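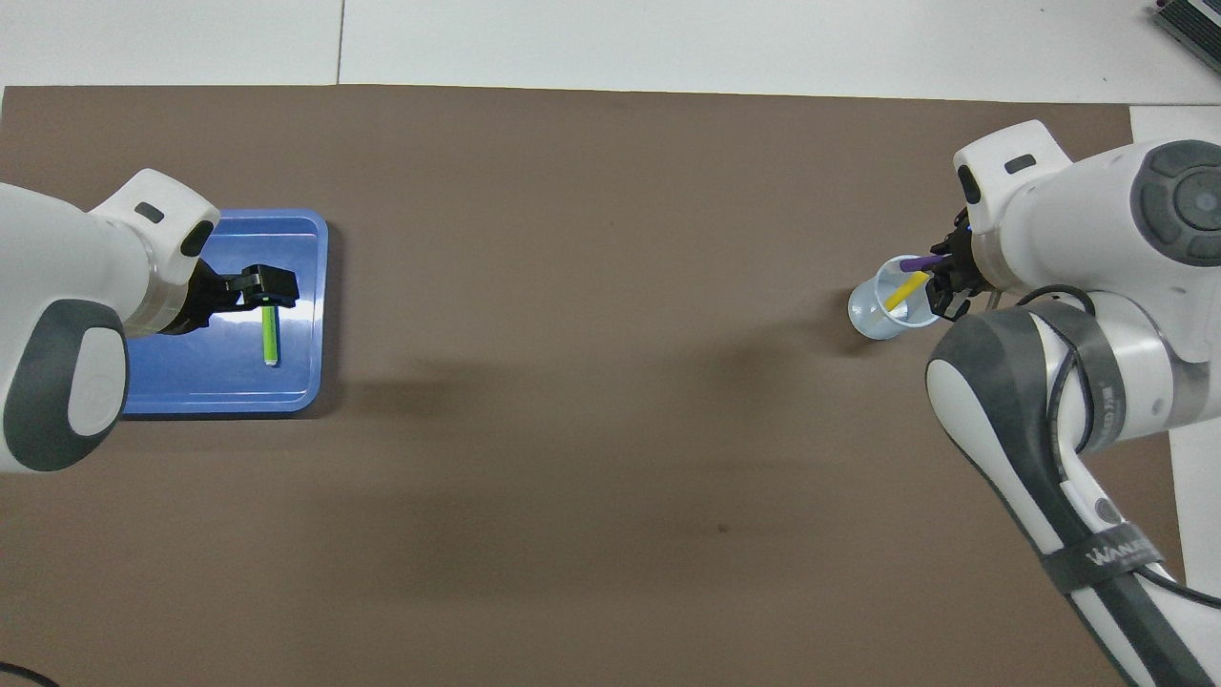

## Clenard 2 — two-arm bench cell for small-part sorting

The Clenard 2 is a tabletop cell with two arms and parallel grippers, built for light repetitive handling: filling cups and trays, emptying them, sorting pens, markers, caps, vials and similar parts by color or type. It works with ordinary containers. A shallow plastic tray on one side and a clear cup on the other are enough to set up a job.

### Layout

The arms stand on opposite sides of the work mat and are programmed as separate stations. Each has its own pick or place location. The middle of the mat is a shared zone, and only one arm may enter it at a time. Leave it clear during a run.

A matte mat is required. Bare white table tops reflect enough light to disturb part detection, and round parts roll on them.

### Specification

| Item | Value |
|---|---|
| Arms | 2 |
| Gripper | parallel, black fingers, replaceable |
| Stored part positions | 3000 |
| Job slots | 5 |
| Supply | single phase, one outlet per arm |
| Mounting | clamp or bolt, flat table |

### What changes for the operator

At Gilchrist, the first site to run the cell on day shift, kitting of marker sets was previously done by hand at three benches. The operators now load trays, check finished cups and clear faults. Boonsong Chaiyaporn, who leads the line, moved the label check to the same bench so that one person can do both jobs without walking.

The work is lighter on the wrists and heavier on attention. Fault calls come at irregular intervals, and operators asked for a louder tone and a pause button on the near side of the table. Both are standard from July. Rotation between the cell and hand packing is recommended — Gilchrist changes over at each break.

Training takes two shifts. The first covers loading and restart, the second covers teaching a new part.

### Not suitable for

- wet or oily parts
- open blades
- parts that must be oriented to better than 3 mm

### Ordering

Mats, finger sets and cable straps are stocked by Jaser. For a site survey, contact Kane Ruddock. Spare joint caps are ordered by arm serial number, left and right separately.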